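DUNDSIDE, March 20, 2020 -- Friesen today announced a planning and purchasing program for manufacturers and laboratories that intend to add two-handed robot workstations in the coming budget year. The program, named Momine, brings equipment quotes, site preparation and operating costs into a single document that a finance department can review before any order is placed.

Momine will open with 18 participating sites in the Dundside area. Each site will receive a written equipment plan covering arms, hands, mounting, cabling, spare parts and staff training. Plans will be prepared by Friesen in cooperation with Dosero, the company's service and parts partner.

"Buyers have told us that the price of the arm is the part they already know," Friesen said in a statement. "They need a clear figure for everything that comes after it, and they need it before the budget closes."

Under the terms of the program, quoted prices will be held for 40 days from the date of issue. A site may change the number of stations in its plan once during that period without a new quote. Freight and taxes are listed separately.

Planning for Hands and Wrists

Multi-finger hands are budgeted apart from the arms that carry them. Friesen advises buyers to treat hands as a service item, with their own inspection schedule and replacement reserve. The standard Momine plan calls for an inspection after every 300 hours of operation and lists finger covers, wrist cables and connectors as separate lines.

Sites will also be asked to supply sample parts from their own work. Evaluation tasks include holding a part from below with one hand while the other grips it from above and from the side, a basic requirement for many assembly and inspection jobs.

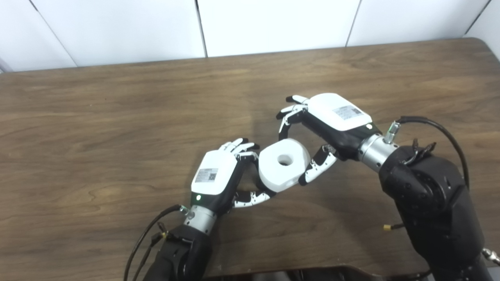

Schedule and Applications

Applications for the first group will be accepted through the end of March. Applicants should submit a floor plan, a description of the intended task and the name of the department responsible for the purchase. Completed equipment plans will be returned within 7 business days of the site review.

Participation does not commit a site to buy. Organizations that already own arms from another supplier may apply for a plan limited to hands, service and training -- the review process is the same.

About Friesen

Friesen supplies automation equipment and planning services to manufacturers, laboratories and technical schools. Its main office is in Dundside.

Media and application inquiries may be directed to the Friesen communications office.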